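Home Module List Week 5 Week 6 Week 7 Reading Lab Booking Contact

Handling Robots in Shared Spaces
Week 6 handout: good practice for pick-and-place work with mixed objects
Prepared by Sewwandi Majumder. Lab sessions led by Harish Sachdeva.

1. What this handout covers

Last week dealt with the risk assessment and the layout of the cell. This week deals with the rules for running the arm once it is set up, and with the record you keep while it runs. Read it before your lab slot. You will be asked to sign the bench sheet to say you have.

The lab rules are stricter than the law in some places and shorter than the published standards in all of them. Where a lab rule and a standard disagree, follow whichever is more cautious and tell Harish. The two standards you need for this module are ISO 10218, which covers industrial robots, and ISO/TS 15066, which deals with people and robots working in the same space. The library has both. You do not need to learn clause numbers, but you should be able to find your way around the contents pages.

2. Before power goes on

Check the bench first and the software second. Students tend to do it the other way round, and then find a bag strap hanging into the arm's reach after the program is loaded.

Walk right round the bench. Press each emergency stop and confirm that the panel shows it, then release it. Look at the gripper fingers for cracks, loose screws and worn pads. Pull gently on the cable at the wrist. If it moves in its clamp, stop there and report it.

Long hair is tied back. Lanyards come off. Sleeves are rolled or buttoned. Gloves are not worn near a moving gripper, including thin ones.

Only one person holds the pendant. If you swap, say so out loud and wait for the other person to answer.

3. Choosing and placing objects

A mixed set is harder to handle than a set of identical blocks, and most of the faults we log come from the objects and how they were put out. Each object in the set has an entry in the object list with its size, its stiffness class and the grip force limit. The list for this term has 14 entries. If it is not on the list, it does not go on the bench.

Stiffness classes are as follows.

Class A: rigid. Does not change shape at the force limit. Hard blocks, tins.
Class B: springy. Gives a little and comes back. Thin-walled plastic tubs and bowls.
Class C: soft. Changes shape a lot, and may not come back to the same shape. Plush and fabric items, sponges.

Class C objects cause the most trouble with grip checks. The usual check compares the finger opening with the known width of the object. A soft object has no single width, so a check written for a tin will pass or fail more or less by chance. For Class C, set a range of openings, find that range by hand before the first run, and write it on the sheet.

Printed or stitched labels need care too. If your program uses the label to work out which way up an object is, test it with the label inverted and with part of it covered by a finger. A program that has only seen labels the right way up has not been tested.

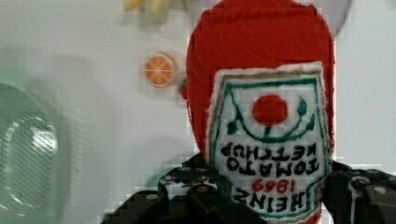

Fig. 6.1 Plush ketchup bottle (Class C) between the gripper fingers, label inverted. Wrist camera view.

Note how much of the view a held object can fill. While the bottle is this close to the wrist camera, anything behind it is hidden, and the other items on the table show only at the sides. Do not use the wrist camera as your only means of checking that the space is clear. You need a second view, either a fixed camera over the bench or a person standing where they can see the whole table with a hand near the stop.

Motion blur is another matter to plan for. Edges smear when the camera or an object moves, and compressed video adds blocky outlines on top. If a decision depends on the position of a small object, pause the arm before you take the reading. The pause can be short. Put it in the program and do not rely on the arm happening to be still.

4. Speed and force

Start every new program at the lowest speed setting and run it all the way through at that speed. Then go up one step at a time. If you change anything, including the position of one object, go back to the lowest speed for the next run.

Force limits in the object list are upper limits. Use the least force that holds the object through the whole move. For soft items, check again at the top of the lift, where the fabric may have shifted between the fingers.

Do not hand an object to the gripper or take one from it while the arm is live. This applies to plush items as well. A soft object does not make the fingers soft.

5. Stopping and starting again

Anyone in the room may stop the arm at any time and does not have to give a reason. The person who was running it may not argue the point until the arm is still.

To restart after a stop:

Find out why it was stopped.
Clear the bench if anything has been dropped or knocked.
Release the stop at the button that was pressed.
Tell the room you are starting.
Run at the lowest speed.

A dropped object stays where it fell until the arm is stopped. Reaching in to save a run is the most common breach of the rules in this lab, and it is treated as a breach even when nobody is hurt.

6. Keeping the record

Write the sheet as you go. For each run, record the program version, the objects used, the speed setting, the result and who held the pendant. Failed grips are recorded in the same way as good ones. Leaving them out makes the whole sheet useless to the next group.

Last year's Cladia group logged 1,498 grip attempts over the term, of which 401 were marked as failed. Ghizlane Salem went through the failures and found that many had no object named, so they could not be used when the force limits were revised. The object column is now compulsory.

7. For the lab session

Work in your usual pairs. Pick one object from each stiffness class, set the grip checks, and write a one-page operating procedure that another pair could follow without asking you anything. Swap procedures and run each other's. Mark on the page any point where you had to guess.

Hand in both the original page and the marked copy to Ilham Berrada by 4 pm on the last day of teaching in October. Questions about the object list go to Kenza Chraibi.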